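The Brown Stone Comes Back

For a long time the only marble anyone in Devholm asked for was white. It went into kitchens and bathrooms, on to hearths and window sills, and once into the floor of a butcher's shop, where it lasted six years. The brown stone stayed in the yard at the back, stacked on edge against the wall, and was sold mostly for the tops of washstands.

That has changed. At the Grason yard, on the road out towards Enonbridge, the brown now takes up most of the covered racks. Customers who come in for a pale worktop go home with a sample of something the colour of strong coffee, and a good number of them ring up the next week to order it.

Dark brown marble with a net of tan veining is sold under a dozen names, and the names are not much help. Two slabs with the same label can look like different stones. One will be even all over, with fine caramel lines. Another will have thick white veins running through it that you can see from across a room. The yard's advice is to ignore the label and go and stand in front of the slab you are buying, then have your name chalked on the back.

It is also worth seeing the stone lying flat. Slabs are stored upright and lit from the side, and a polished surface looks quite different once it is down on cabinets with a window behind it. Dark stone shows the light more than pale stone does. In some kitchens you get a soft grey shine across half the worktop every morning, and people either like it or they don't.
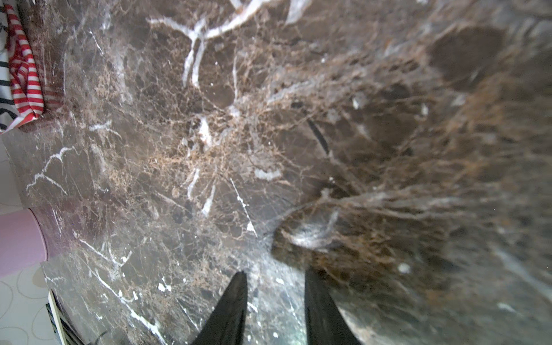 The veins are the remains of old damage. The rock cracked under pressure, water carrying minerals moved through the gaps, and the minerals were left behind as calcite. A slab with a great many lines has been broken and healed again and again. Most of these lines are as sound as the rest of the stone. A few are not, and it takes a practised hand to tell one from the other. At the yard they run a fingernail across the line. If the nail catches, they look at it again with a lamp held low, and if they are still unsure they wet the surface and watch how it dries. A line that stays dark after the rest has gone dull is probably open.

Open lines can be filled with resin, and on brown marble this is routine. Most slabs arrive with a mesh glued to the back as well. Neither is a sign of poor stone, but you should be told about both before you pay, and you should ask where the cut-outs will fall. A sink opening that runs through a weak line is asking for trouble. Moving the template along the slab by a hand's width is often enough.

Prices vary a good deal. A plain top for a washstand, cut from an offcut, starts at £600 with the edges polished. A full kitchen with an island comes to roughly £3000 before fitting, and more if the veins are to be matched across the joints. Matching uses up stone — you pay for the parts thrown away as well as the parts you keep.

Then there is the matter of living with it. Marble is soft beside granite, and anything sour will mark it. Lemon juice, vinegar, wine and some bathroom cleaners all take the polish off and leave a dull patch. On a white top the patch is hard to see unless you bend down. On a brown one it shows, although the busier slabs hide it better than the plain ones.

Warm water and a little mild soap will do for daily cleaning, with a dry cloth afterwards. Sealing slows down stains from oil and tea but does nothing against acid. The yard suggests doing it again every year or so in a working kitchen, less often in a bathroom. Scratches from pans can be polished out by someone with the right pads, and it is a job of an hour or two.

One of the fitters has a brown hearth at home that came out of the old Ignacio hotel when it was stripped. It had been under carpet. He cleaned it, had it repolished and left the chipped corner alone.

The Grason yard is closed for the last 3 weeks of August. Offcuts are kept in the shed by the gate and priced by the piece.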